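Foka 桌面整理示教数据集 说明文件

Foka 收录多机械臂在桌面上整理小型谷物盒的遥操作示教,用于模仿学习策略的训练与评估。当前版本日期:2019年8月1日。

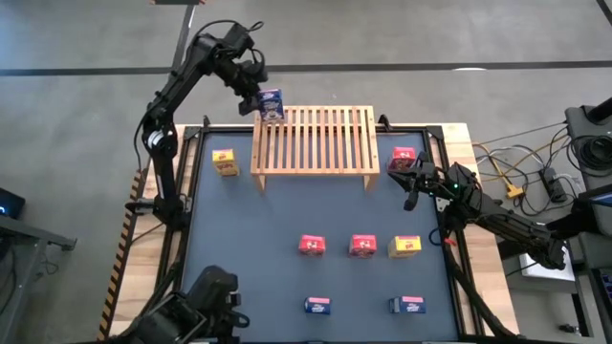

一、任务定义

操作对象为小号谷物盒,颜色有红、黄、蓝三类。初始状态下盒子散放在深色垫面上,姿态不限,可直立也可平躺。目标是把盒子逐个夹起,放到浅色木条架上。左右两臂可以同时动作,例如左臂将蓝盒提到木架后角上方时,右臂夹爪已在木架右端旁夹住红盒。两臂同时进入木架区域的片段保留,不作剔除。

每条示教从操作员按下踏板开始,到最后一个盒子释放、各臂回到待机位结束。中途掉落允许重新抓取,掉到桌面以外则整条作废。

二、工作站

工作区为黑色金属框围起的深蓝灰色垫面,嵌在木桌内,左侧桌边贴黑黄斜纹警示胶带。机械臂均为黑色,线缆沿臂体捆扎。工作站编号 Golestani-4,桌面高度与相机外参在采集期间未改动。若外参重新标定,须新建批次,不得并入旧批次。

三、规模与划分

总计715条示教,其中训练集 90%,其余为验证集。划分以采集批次为单位,同一批次不会跨集合出现。另有97条失败示教单独存放于 failed 目录,默认不加载。

四、目录与字段

episodes/:每条示教一个文件,按批次编号排序
failed/:失败示教,字段与上相同
meta/splits.json:划分清单
meta/calib.yaml:相机内外参

单条文件包含以下字段:
rgb_head:头部视角彩色图像
joint_pos:各臂关节角,单位为弧度
gripper:夹爪开合度,归一化到 0 至 1,0 为闭合
action:下一时刻目标关节角与夹爪指令
active_arm:当前受控臂的掩码
phase:阶段标签,取值 reach、grasp、lift、place、retract
note:操作员备注,可为空

时间戳统一以工作站主机时钟为准。图像与关节数据按最近邻对齐,超出容差的时刻在 valid 掩码中记为 0。

五、标注规则

阶段标签由脚本根据夹爪开合度和末端高度生成,再经人工复核。grasp 自夹爪开始闭合计起,lift 自盒底离开支撑面计起。盒底被机械臂遮挡、无法判断离面时刻的,以末端高度曲线的拐点为准。

盒子颜色按正面主色标注。带红色标签的黄盒记为 yellow,顶部偏粉红的蓝盒记为 blue。盒面文字与图案不作标注。

六、已知问题

1. 下缘前景处的机械臂会遮挡部分垫面,靠近下边框的盒子可能不完整。
2. 画面包含桌外地面、线缆和设备,未作裁剪。建议训练时对桌外区域做随机遮挡,否则策略容易对背景过拟合。
3. 二月采集的批次中,右臂夹爪零位存在偏移,已在 calib.yaml 中给出修正量,读取时需显式开启 apply_gripper_offset。
4. 平躺盒子的示教偏少,宽面朝上的抓取成功率不宜据此集合单独评估。

七、使用方式

加载器位于 Jisik 工具包的 datasets/foka.py。默认返回成功示教,参数 include_failed 控制是否合并失败部分。动作空间为绝对关节角,如需增量动作,在加载时设置 delta=True,不要自行对 action 字段差分,无效时刻会产生跳变。

八、维护

采集流程与硬件:Aslak Haugland
标注与加载器:Stijn Peeters

发现标签错误请提交 issue,注明批次编号、示教编号和起止时间戳。修正随下一版本发布,已发布文件不做原地覆盖。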